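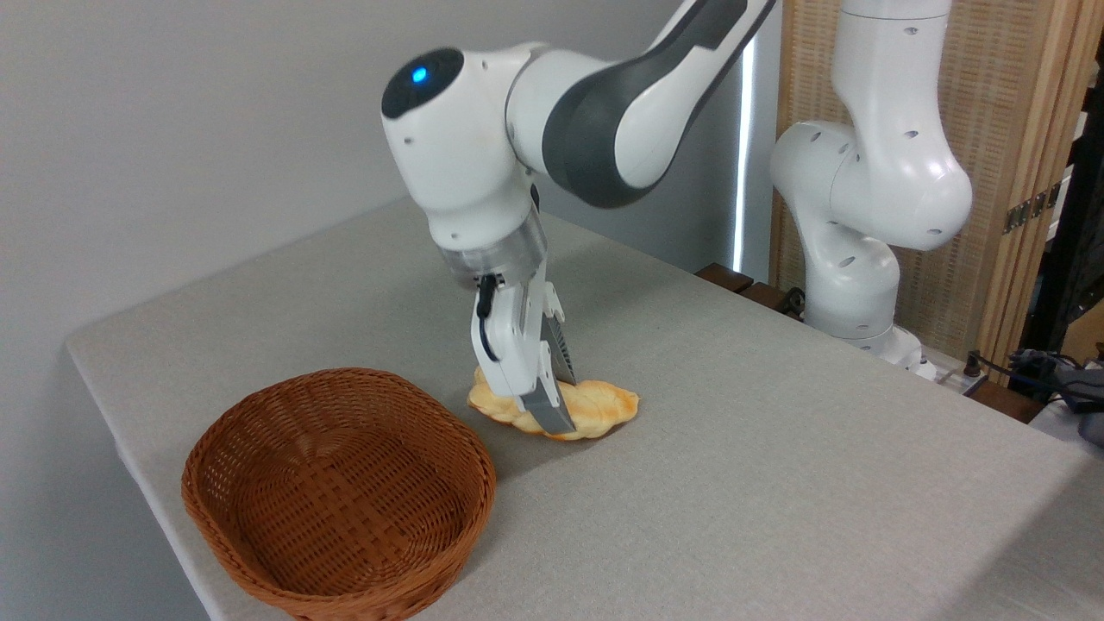 Non-league accas: is anyone still doing them in midweek?

Forum > Football > Lower leagues

shedend_paul
Posted 2026-09-15

I've stuck with a midweek non-league four-fold since the start of last season and I'm trying to decide whether to carry on. Small stakes, two quid a go, so this isn't about the money as such. I like having a reason to look at the fixtures.

My problem is the late changes. Last week I had Flitden at home, decent price, and forty minutes before kick-off the team came out with five changes and a seventeen-year-old in goal. They lost 3-0. The other three legs won.

Does anyone have a way round this, or do you just leave midweek alone and do Saturdays?

touchline_terry

Saturdays only for me. Midweek at that level you've got lads who can't get off work, and the away side is usually down to two subs by the time the minibus gets there. The prices don't take enough notice of it, but you can't find out in time either, so it evens out.

marlpit

I'd say the opposite. If the prices don't take notice of it then that's where you want to be. Back the home side when the visitors have more than an hour and a half to travel. I've done it for three seasons and I'm a bit up.

touchline_terry

How much is a bit?

marlpit

A bit. I don't keep it to the penny.

touchline_terry

Then you don't know that you're up.

Katia Cocco

I do keep it to the penny, so for what it's worth: 678 bets over four seasons, nearly all singles, all step three and below. Home sides in midweek with the visitors travelling a long way were slightly worse than backing blind. I expected them to be better and they weren't. The ones that did all right were away sides who had won their previous away game, at anything over 2/1. I wouldn't call it proof of anything.

The accas I tried were a straight loss. I stopped after 45 of them.

shedend_paul

Thanks Katia, that's more than I've got. Did you take the price early or wait for the teams?

Katia Cocco

Early for the first two seasons, then waited. Waiting was better for avoiding the sort of thing you had with Flitden, but the price had often gone by the time I'd seen the team sheet. Some clubs don't post it until ten minutes before. Bruranham put theirs up after kick-off more than once.

greenhoops

Bruranham's social media is run by the bloke who does the turnstile, in fairness to them.

On the original question, I think four legs is too many. Every leg at this level has something daft that can go wrong with it. Floodlights, a frozen pitch in winter, referee stuck on the bypass. I do doubles and I'd never go above a treble.

marlpit

A double at those prices pays next to nothing. The point of a small-stakes acca is that it might pay something worth having.

greenhoops

A double of two 6/4 shots pays over five to one. What do you want for two quid?

marlpit

More than a tenner.

oldbriar

Can I ask what happens with postponements? I had a four-fold with Quintana in it and the game was called off at half past six. The bookie settled it as a treble, which I understand, but my mate had the same four with a different firm and he says his was held over until the game was replayed.

touchline_terry

Depends on the firm's rules. Most void the leg if it isn't played within a set time. Have a look at the football section of the terms and search for "postponed". Some give it until the end of the following day, some longer.

oldbriar

Found it, ta. Mine voids at midnight the same day. His gives it longer. I'd never have looked.

shedend_paul

Right, here's what I'm looking at for this week if anyone wants to pull it apart:

Flitden to win at home (yes, again)
Siseseo or draw, away
Quintana to win at home
Over 2.5 goals in the Bruranham game

Comes out at a bit over 11/1.

greenhoops

Flitden again? After last week?

shedend_paul

They rested those five for the cup tie. They've no cup game coming up this time so I'd expect the proper side.

Katia Cocco

I'd be wary of Siseseo. They've changed manager and the last two games have been very different from what they were playing before, a lot deeper and hardly any chances at either end. The draw being on your side helps, but the price on that must be short.

Quintana I agree with. Bruranham goals I have no view on.

shedend_paul

It's 4/6 for Siseseo or draw.

Katia Cocco

I'd leave it out, personally. Three legs without it is still a decent price.

marlpit

Leave it in. They haven't lost away since the move to the new ground, and a side that sits deep is what you want when you've got the draw covered.

touchline_terry

For once I'm with marlpit. I'd drop the goals leg instead. I was at Bruranham's last home match, gate of 1,248 because of the derby, and there was one shot on target in the whole of the second half. The pitch is in a bad way down the far side and both teams just kept knocking it into the corner.

greenhoops

They've had 18 goals in five games though, for and against.

touchline_terry

Eight of those were in one match against a side down to nine men.

greenhoops

Didn't know that. Fair enough.

shedend_paul

OK. I'm dropping the goals and keeping Siseseo in, so it's a treble. Sorry Katia.

Katia Cocco

No need to apologise, it's your two quid. I've had Quintana as a single.

oldbriar

Is anyone doing the long-term ones as well? I fancied Quintana for the division but the price has been cut since August.

touchline_terry

I'd wait until October. There's usually a week when the favourites drop points and it drifts back out. It also gives you a chance to see who's still got a squad once the injuries start.

marlpit

Or it goes the other way and you've missed it.

touchline_terry

Yes — or that.

shedend_paul

Treble's on. I'll put the result up when they're all in, whichever way it goes.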